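Fixing a long sideboard to an uneven plaster wall
Home repair > Walls and fixings
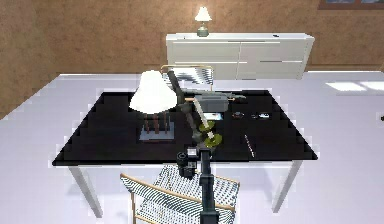

Does a low sideboard need fixing to the wall at all if it stands level on the floor?
It depends on the drawers. A unit with only doors will usually stay put, but one with drawers that can be opened together should be fixed at the top rail.

kerbside56
Posted in August, edited once

I have a long Gerkenance sideboard, bought flat-packed, with drawers at one end and doors along the rest. The wall behind it is old plaster over brick. It bows outwards near the middle, so when the carcass is pushed back it touches at one point and leaves a gap of 10 mm at each end. The instructions show two brackets screwed straight through the back rail into a flat wall and say nothing about a gap.

If I tighten the brackets as supplied, the rail bends and the end door starts to rub. I have tried backing the screws off, but then the bracket moves when I pull on the top. There is also a skirting board, which the back panel is notched to clear. I would like to avoid replastering. What is the correct way to take up the gap, and what plug should I use in plaster that crumbles when drilled?

tollgate_joiner

Pack the gap. The bracket has to pull against something solid, and at the moment it is pulling against air.

Level the unit first, front to back and end to end, using the feet. Check that the doors line up before you go near the wall. Then cut two hardwood packers, each as tall as the bracket and a little wider, and plane them down until they slide in behind the rail with light finger pressure. If you have to tap them in they are too thick and will push the carcass forward.

Drill through the bracket and packer together. Glue the packer to the rail, not to the wall, or you will take plaster off with it when you move house.

For the plug, ignore the plaster. It carries nothing. Measure how deep it is by drilling a pilot hole and watching for the dust to change colour, then choose a screw long enough to pass through the packer and the plaster and still have 56 mm in the brick. That is more than most people use for furniture, but old soft brick is poor near the face. Start the hole with the hammer action off, and switch it on once the bit reaches the brick. Push the plug right through so that its collar sits below the plaster. If the collar stays in the plaster it will expand there and crack it.

Clean the hole out before the plug goes in. A bicycle pump will do.

If you hit a mortar joint, move the hole. Old lime mortar will not hold a plug for long. You will probably have to move the packer too, so mark the position of the joints first if you can find them.

Bognár_fan

I used the Tollar adjustable brackets on mine and they were fine. They have a slot so you can wind them out to meet the wall. No packing needed. Not cheap for what they are. Mine is on plasterboard though, so I can't say about brick.

plumb_and_level

The first reply is right about the plug depth. Two additions.

Slotted brackets of the kind mentioned above do work, but only in tension. They stop the unit tipping forward and do not stop it being pushed back, so the rail can still flex if somebody leans on the top. With 10 mm to fill I would use the packers even if you buy the brackets.

Check the end door again after a month. If the floor is boarded, the feet settle as the cupboards are filled, and a unit that was level when empty can drop at the heavier end. Slacken the wall screws before you adjust the feet, then tighten them afterwards. Adjusting the feet with the brackets tight puts the load on the rail dowels, and in chipboard they pull out.

A foam strip along the back edge of the top will hide the gap. Clinel sell one in white and in grey. Fit it last.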